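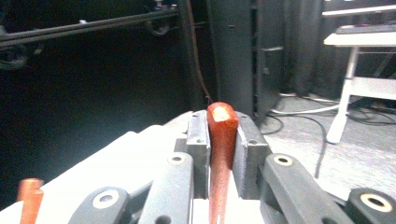

A dropped part gets written up as a minor fault, and I think that is a mistake. At Brurnside in May the gripper on a Flirnach arm let go of a rod during a routine run. The log gave it one line. Jitendra Sisodia asked for the grip force record and was told none was kept.

Losing hold of a load is a safety matter, whatever the load weighs. The next one may be heavier – and someone may be standing under it. Record the force every time, and stop the line until the cause is found.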